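Peeling and Freezing Plum Tomatoes for Winter Sauce
Kitchen Notes / Preserving / Tomatoes 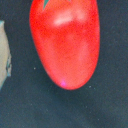

Plum tomatoes carry less juice and fewer seeds than round slicing types, so they cook down faster and take up less room in the freezer. The method on this page covers peeling, coring, halving and freezing them raw. It works for Roma and for most other elongated sauce varieties. It does not cover canning, which needs added acid and tested processing times.

Equipment

Large stockpot, at least 6 quarts
Large bowl for ice water
Slotted spoon
Paring knife
Two rimmed baking sheets that fit flat in the freezer
Parchment paper
Freezer bags, quart size
Kitchen scale

Selecting the fruit

Use tomatoes that are red all the way to the shoulder and give slightly under the thumb. A green ring around the stem means the fruit needs a few more days on the counter. Keep it out of the refrigerator during that time. Leave the calyx on until you are ready to wash, because the stem scar is where mold usually starts on stored fruit.

Set aside anything split, leaking or soft at the blossom end. Small surface scars are fine and come off with the skin.

Preparation

1. Fill the stockpot two-thirds full and bring it to a rolling boil. Fill the bowl with equal parts ice and cold water.

2. Pull off the green tops and rinse the tomatoes under cool running water. Dry them.

3. Cut a shallow X in the blossom end of each tomato, opposite the stem. The cut should go through the skin only. On a plum type the tip is narrow, so keep each stroke of the X under half an inch.

4. Lower the tomatoes into the boiling water in small batches. If the water stops boiling for more than a few seconds, the batch is too large.

5. Remove them when the skin curls back at the X, usually 30 to 60 seconds. Fruit that is slightly underripe takes longer. Past 90 seconds the outer flesh begins to cook and will tear.

6. Transfer directly to the ice water. Leave for one minute, then drain.

7. Starting at the X, pull the skin toward the stem end in strips. Cut out the core with the tip of the paring knife.

8. Halve lengthwise. For a thick sauce, push the seeds out with a thumb. For soup, leave them in.

Freezing

Line the baking sheets with parchment. Set the halves cut side up in a single layer, not touching. Freeze until hard, normally four to six hours at 0°F. Pack into freezer bags, press out the air and seal. Write the variety, weight and month on the bag before filling it.

Halves frozen directly in the bag will fuse into a block. They are still usable, but the whole bag has to be thawed at once.

Yield

Last season's batch was weighed at two stages on the same scale. Whole fruit as picked came to 3,371 grams. After peeling, coring and seeding, a little over 2,400 grams went into the bags. The average whole tomato weighed 67 grams. Paste types with a larger core will lose more.

Skins can be dried on parchment at 200°F until brittle, then ground to a powder. Start checking after two hours. Store the powder in a small jar with a tight lid and add it to sauces by the teaspoon.

Using the frozen halves

Add them to the pan frozen, or thaw overnight in a colander set over a bowl. Draining first shortens the cooking time considerably. The texture after freezing is too soft for salads or sandwiches. Use within eight months for the best flavor; a batch frozen in September should be finished by the end of April.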